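Ma commune ne se coupera pas en deux (pour l'instant)

Imprimer cet article | Envoyer par e-mail

Je vous avais promis de reparler du référendum de Mornerow, et voilà, c'est plié avant même d'avoir commencé : il n'y aura pas de scission. Pas cette année en tout cas. La préfecture a refusé d'ouvrir l'enquête publique, le dossier est revenu avec une lettre de deux pages, et le quartier de Drimar reste rattaché à la commune comme il l'est depuis la fusion.

Pour ceux qui prennent l'histoire en route (vous êtes pardonnés, elle est longue), Drimar était autrefois un village à part entière. Une mairie, une école, un monument aux morts, un conseil municipal qui se disputait très bien tout seul. Et puis on a fusionné avec Mornerow, plus grand, plus riche, de l'autre côté de la rivière. On nous a juré que rien ne changerait. La mairie est devenue une « mairie annexe », ouverte le matin, puis certains matins, puis sur rendez-vous. J'y ai habité toute mon enfance, au-dessus de l'ancienne boulangerie, et j'y suis revenue il y a quatre ans, alors autant vous dire que je ne suis pas un témoin neutre.

En février, donc, un collectif s'est monté pour demander que Drimar redevienne une commune. Le code le permet, en théorie : il faut une demande des électeurs concernés ou une délibération du conseil, une enquête, des avis, et à la fin quelqu'un signe ou ne signe pas. Le collectif a récolté 800 signatures. À Drimar, c'est énorme ! J'ai signé moi-même, un peu par conviction et beaucoup parce qu'on me l'a demandé devant l'école, à 16 h 30, avec mes deux sacs de courses à bout de bras.

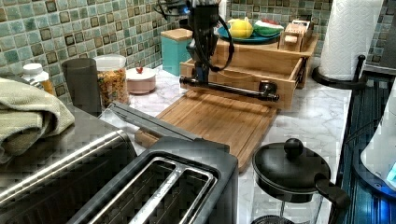
Ce qui a coincé, c'est la liste. Une partie des signataires était inscrite sur les listes de Mornerow centre, pas dans la section de Drimar. Des gens qui ont déménagé, des enfants du pays, des commerçants qui travaillent ici et dorment là-bas. Une fois le tri fait, il en manquait 123 pour atteindre le seuil. J'ai relu la lettre plusieurs fois et je n'y ai pas trouvé de mauvaise foi, simplement une administration qui applique le texte avec l'enthousiasme qu'on lui connaît.

Le plus agaçant, à mon avis, c'est qu'on n'aura jamais parlé du fond. Combien coûterait une petite commune toute neuve ? Qui paierait l'école ? Que deviendrait le gymnase, construit après la fusion avec l'argent de tout le monde, mais posé sur notre rive ? J'ai assisté à la réunion publique, salle Prasertsri (un ancien atelier de soierie, magnifique, inchauffable), et on y a passé quasiment deux heures sur la question du nom. Drimar tout court, Drimar-sur-quelque-chose, Drimar-le-Vieux. Un monsieur tenait absolument au trait d'union. J'adore ces réunions, je vous jure, mais je suis rentrée chez moi sans un seul chiffre.

Des chiffres, il en existe pourtant. Le collectif avait fait tourner une simulation budgétaire sur un logiciel libre, Tistodance, et l'avait mise en ligne en toute discrétion, au fond d'une page que je n'ai trouvée qu'en cherchant autre chose. D'après cette simulation, la nouvelle commune devrait se passer de 20 % de ses recettes actuelles ou augmenter la taxe foncière. La mairie de Mornerow, elle, n'a rien publié du tout. Je ne sais pas lequel des deux silences me gêne le plus.

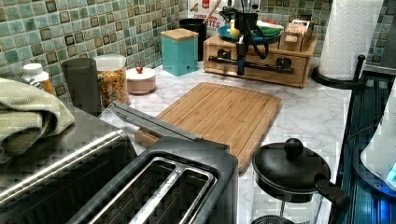
Le problème n'a rien de budgétaire, m'a écrit un lecteur après mon dernier article. D'après lui, les habitants de Drimar accepteraient très bien de payer un peu plus s'ils avaient un maire à qui parler le dimanche au marché, et la fusion a surtout supprimé des conversations. Il ajoute que son père a obtenu un lampadaire en trois jours dans l'ancien temps, alors que lui attend le sien depuis deux hivers.

Le coup du lampadaire, je le comprends tellement ! Devant chez moi c'est un avaloir bouché. J'ai rempli le formulaire en ligne, reçu un numéro, puis un second numéro qui annulait le premier. Mais je me souviens aussi de l'ancien conseil, des permis de construire qui allaient toujours aux mêmes familles, de la route du cimetière refaite juste devant une certaine maison. La proximité avait ses petits arrangements, et ma grand-mère en parlait beaucoup moins gentiment que ce lecteur.

Entre la scission et le statu quo, il y avait de la place pour des choses modestes. Un conseil de quartier avec un budget à lui. Un adjoint qui tienne vraiment permanence. La mairie annexe rouverte une fin d'après-midi, pour les gens qui travaillent. L'opposition l'avait proposé il y a deux ans, la majorité avait répondu qu'on verrait, et quand le collectif est arrivé avec son projet de divorce, plus personne n'a voulu parler de thérapie de couple. 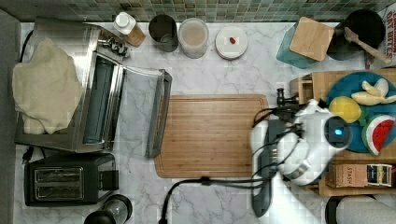 Cuisine avec grille-pain à deux fentes et mini-four, plan de travail effet marbre.Et maintenant ? Le collectif peut déposer une nouvelle demande, et il le fera sans doute, en vérifiant cette fois les listes électorales avant de sortir les stylos. Il lui faudra retourner voir les gens du haut, vers la carrière, où 80 foyers n'ont reçu ni tract ni visite la première fois. J'y suis montée à pied la semaine dernière. La moitié des personnes à qui j'ai parlé ignoraient qu'il y avait eu une pétition, et une dame m'a demandé si la fusion était déjà faite.

Les municipales approchent de toute façon, et je vois mal les candidats ignorer 800 signatures, même mal rangées. Je retournerai salle Prasertsri pour la prochaine réunion, avec un gros pull et ma question sur le gymnase. Si vous avez des documents sur la fusion, des vieux bulletins municipaux surtout, écrivez-moi, je prends tout.

Dernière mise à jour : mars

Imprimer | Envoyer par e-mail

À lire aussi
Mairie annexe de Drimar : les horaires ont encore changé
Le gymnase de la rive gauche, à qui appartient-il ?
Conseils de quartier : ce que dit la loi, ce que font les communes
Mornerow vote son budget en une heure
Pétitions locales : comment vérifier les signatures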